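Folton's rec center is teaching a robot to tidy up, and I had a go

I stopped by the Folton rec center on Sunday thinking I'd be in and out in ten minutes, and I stayed until they started turning the lights off. Clernar, the little robotics outfit that moved into the old Mercado building last spring, has been inviting people in to show its robot how to put sports gear away. You don't need to know a thing about computers (lucky for me!). They hand you a gripper with a handle on it, you do the job the way you'd do it at home, and the recording goes off to train the arm.

So far they have 3059 recordings, and 856 of those came from people who just walked in like I did. The project is called Sterkby, and no, I never got a straight answer on what that means.

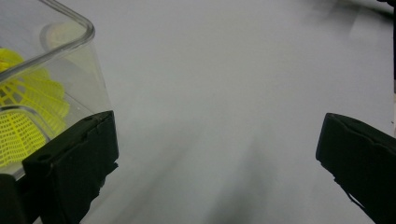

My job for the afternoon was shuttlecocks. You pick one up, move it over to the container, let go, and then do it all over again with your hand coming in from a different side. It sounds like nothing, and my first few tries were awful. I squeezed way too hard, I came in too low, and I kept forgetting that the gripper is a good bit wider than my own fingers when it's open. The clear plastic container gave me trouble too, because the yellow skirts show right through the wall and my brain kept telling me to reach straight for them — you have to go up and over that thick rim every single time. One of the Clernar folks told me to slow down and quit trying to be neat, and after that I got into a rhythm and kind of loved it.

They also have a remote control station in the next room, where you steer the real arm with a pair of levers and watch it on a monitor. I tried that for a few minutes and was hopeless. A kid who looked maybe ten got the hang of it way faster than I did and had a small crowd cheering by the end. The crew says the handheld way brings in a lot more recordings in a day, but they want some of both.

The goal is 400 more recordings by the end of September, and then the arm gets its first try at clearing up after badminton night. I'll be there for that one! Sessions are free and run every Sunday from one o'clock until closing. Use the side door by the bike racks, and take your rings off before you start — mine kept catching on the handle.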